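Fashion Business Basics
Handout 4: Made-to-Order and Print-on-Demand Apparel

Read before the September workshop. Bring a calculator, or a phone you promise to use as one.

1. What we mean by made-to-order

A made-to-order label sells the garment first and makes it second. The customer picks a blank (tee, hoodie, tote), picks a design, pays, and only then does anyone touch a sewing machine or a printer. The old way is to make 300 hoodies in a color you felt strongly about in the spring, then spend the winter finding out how strongly everyone else felt.

Key terms:
Blank – an undecorated garment bought in from a mill or wholesaler.
Decoration – print, embroidery, patch, transfer.
Minimum – the smallest order a supplier will accept without sighing.
Lead time – payment to doorstep. Customers count from payment. Suppliers count from whenever they opened the email.

2. Case: Gokach

Gokach is a small streetwear label in Silembridge. It began with a screen-printed run of 810 tees in five sizes. The mediums and larges went in a month. The extra-smalls were still in the founder's hallway two years later, where they did good service as insulation.

For its second season Gokach moved to single-piece orders through Naylor, a decorator across town. The unit cost went up sharply. The money tied up in stock went down to almost nothing, and so did the hallway problem. Lead time settled at 13 days, and the product page said so in large type after the first week of complaints.

Discussion: at what sell-through rate would the first run have been the better deal? Show your working. "It depends" will be returned to you with a frowny face.
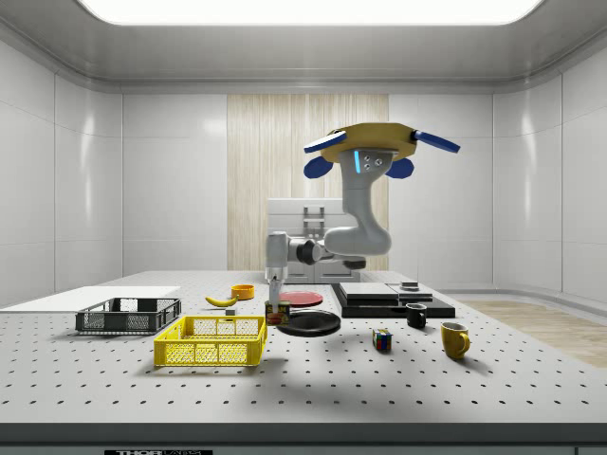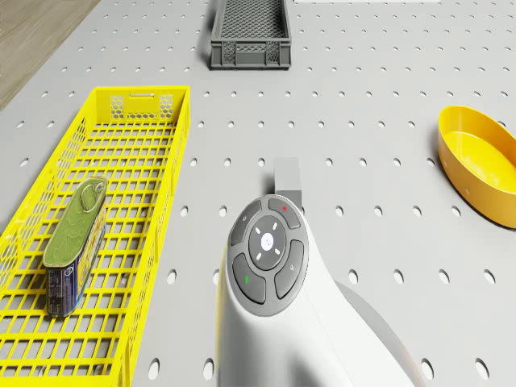 Two simulated views of the same tabletop setup.

3. Pricing a single piece

Work in this order:
a. Cost of the blank, including its share of shipping.
b. Decoration, per location. A sleeve print is a second location, and it will be billed as one.
c. Packaging. Tissue paper and stickers are charming and they cost money.
d. Payment fees.
e. An allowance for remakes. Students leave this out every year, and every year we put it back in.
f. Your margin.

Do not start with f and work backward until the blank is free.

4. Returns

A printed-to-order hoodie with somebody's own artwork on it is hard to resell, unless you can find another person of the same size and identical taste. Most labels exchange for faults and refuse for second thoughts. Whatever you decide, write it in plain words near the size chart – people do look at the size chart, usually just after ordering.

Claltska, a knitwear brand we will return to in Handout 5, took the opposite line and accepted everything back. Its returned stock was sold at a twice-yearly sample sale, which became more popular than the shop.

5. For next time

Choose one garment you own and price it using steps a to f. Note which figures you found and which you guessed. Then write a returns policy for it in under 13 lines, without the word "bespoke."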